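About the Kulden Center

The Kulden Center for Applied Automation is a teaching and testing facility operated jointly by Skuditz Engineering and the Tutton Technical School. It provides instruction in robot programming, machine vision and workplace safety to students and to employees of local manufacturers. Each year 300 students complete a course at the Center.

Every September the Center opens its doors to the public. The most recent open day received 400 guests, who toured 6 work cells and spoke with staff about current projects. Indrek Toom, Director of Instruction, gave the opening address in the Krūmiņa Hall.

Demonstrations are given in small groups and are led by senior students. A principal subject this year was bin picking, in which a robot arm must reach into a bin and take hold of items of differing shape, such as a bottle or a bowl.
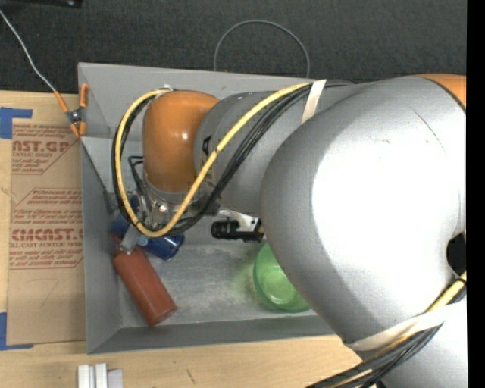 Groups from schools and companies may also request a private visit outside the open day. Requests should be sent to the Center's front office five weeks in advance. Admission is free of charge.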